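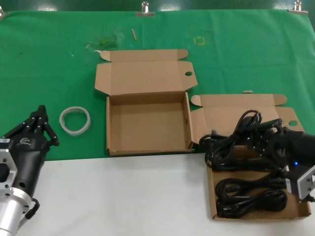

Rimmont launches a mail-in service for the power cords in your junk drawer

October 2024

Hi, I'm Ming-te Yen, and I started Rimmont because of a closet. It was a perfectly nice closet, except that the bottom shelf was solid cords. Black ones, mostly, all wound around each other, left over from monitors and printers and at least one rice cooker. I couldn't throw them out and I couldn't find the one I wanted either, so every time I needed a power cord I bought another. If you've done the same thing, today's news is for you.

As of this month we're opening Rimmont Cord Return to households and small offices. You order a box, it shows up flat, you fold it, fill it with the power cords you don't use and send it back to us. We test every cord, tie it up neatly, and pass the good ones along to repair shops and schools that have asked for them. The bad ones go to a metal recycler.

We've been trying this out with a small group of customers since January, and I'm so pleased with how it went! More than 3000 cords have come through our workroom. Plenty of them were in great shape and had simply outlived whatever they were plugged into.

A word about the box, which I fussed over far longer than anyone wanted me to. It's plain brown corrugated card with an attached lid, and there's a round hole in the lid, off to one side, so you can hook a finger in and pull it open. Our first design, the Lano, had a separate lid, and people kept losing the lid (I lost two). The new one is called the Dulla. The lid folds all the way back and lies flat on the table while you pack, and the side flaps tuck in when you close it. I love it, and I'm told I talk about it too much at dinner.

Packing is easy, but I've picked up a few habits at our own packing table that I'm happy to share. Coil each cord in loops about as wide as your hand. Don't wrap it tight around your fist, and please don't knot it. Lay the first coil flat in the front of the box and let the rest stack up toward the back. If the loops stand up past the rim, that's fine for now – press them down gently before you shut the lid. If you have to lean on it, take one out. Then run clear packing tape over the front edge and partway down each side. No rubber bands, please, they go sticky in storage.

What we take: power cords for computers, monitors, printers, lamps and kitchen appliances, in any length. What we can't take: anything with a battery in it, extension cords with scorched plugs, or holiday lights. I know, I'm sorry about the holiday lights. We're working on it.

Boxes come in packs of 4 for homes and packs of 100 for offices and schools. Return postage is included in both. We expect to have each box sorted within six days of its arrival, and you'll get a short note from us telling you what was in it and where it went. The notes were the thing our trial customers liked best, so we're keeping them, even though writing them eats up most of my afternoons.

We're also teaming up with Babalola, the repair shop two doors down from us, where you can drop off a packed box in person during opening hours. They've cleared a shelf by the register. If you forgot to tape yours, they'll hand you a roll.

Orders are open now through the Rimmont website. Press folks who'd like a sample Dulla box, or who'd like to come by and watch us untangle things, can write to me through the contact page. I answer those messages myself, usually in the evening.

Ming-te Yen
Founder, Rimmont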